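11/1/19

Desiccant storage, continued. Picking this up from the October pages because the Fotine sachets are still being treated as if they do what the sheet says, and I would like to see one number that supports it before we order more.

The claim, as passed on to us by the Dretero rep: a sachet in a closed plastic box keeps seed packets dry enough for a full season, no recharging. Þórarinn wrote next to this in the shared binder "plausible." I asked him what it was based on and he said the rep seemed to know his stuff. Fine.

What I did. Weighed a batch of sachets straight from the carton, put them in with bean seed, closed up, left on the shelf by the north window, weighed again after 16 days. Total at start 1,306 g, seed and sachets together. Total at end 1,394 g. So the whole lot gained 88 g, and that water came from somewhere outside the box. A sachet can only hold what it holds. If the box lets that much in over two weeks, the sachet is drying the room and the seed is just sitting next to it.

Caveats, before someone writes them in the margin for me:

- The balance was moved on the second day (bench was needed). I re-zeroed it but did not run the check weight until the end. Check weight was fine at the end.
- Relative humidity in the room was 63 percent when I started. I did not log it after that. Should have.
- I opened the lid twice to look. Short, but it counts.
- One kind of seed only.

None of that gets me to 88 g, I think. Two lid openings won't do it. A bad zero might, but then the check weight should have been off too, and it wasn't.

My suspicion is the boxes. We have been buying the clear organizer kind with a clasp because they stack and you can see what's inside. A clasp holds a lid down in one place. The rest of the rim is plastic resting on plastic.
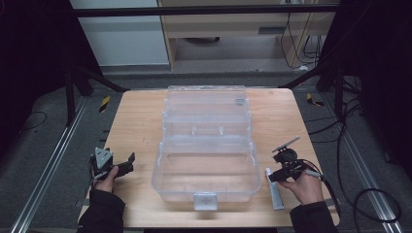 *Clear box, lid up, clasp at the front. Nothing in it.*

Checked the catalog page for this style again. It says "protects contents," with no mention of moisture anywhere. We read that part in ourselves. I went back through the binder to see who first wrote "airtight" on the shelf label and couldn't find it. It is in my handwriting on at least one of them, so no complaints there.

Þórarinn Ketilsson's counter-argument, written down fairly: the Flurnemetti trial used clasp boxes and reported good germination afterward. I have read the Flurnemetti write-up twice now. They report germination, yes. They do not report seed moisture at any point, and they had no control batch stored without sachets. Good germination after one winter tells me the seed was decent to begin with. Beans left in a paper bag in a kitchen drawer will mostly come up the next year.

He also says Ndlovu jars cost too much to switch everything over. Agreed, and I'm not proposing that. I want a comparison first:

1. Clasp box, sachets, seed
2. Clasp box, sachets, no seed
3. Clasp box, seed, no sachets
4. Ndlovu jar with rubber ring, sachets, seed

Same shelf, same start, lids stay shut. Humidity written down every morning by whoever is in first. Check weight before every weighing, and the balance does not move. I've taped a note to it.

Number 2 is the one I care about most. If the empty box with sachets gains weight at the same rate, the seed has nothing to do with it and we can stop arguing about beans.

Still open: whether the indicator beads mean anything. Half of mine had changed color and half hadn't, in the same sachet - so which half do I believe? Ask Dretero for the actual threshold, in writing this time. Hold the reorder until they reply.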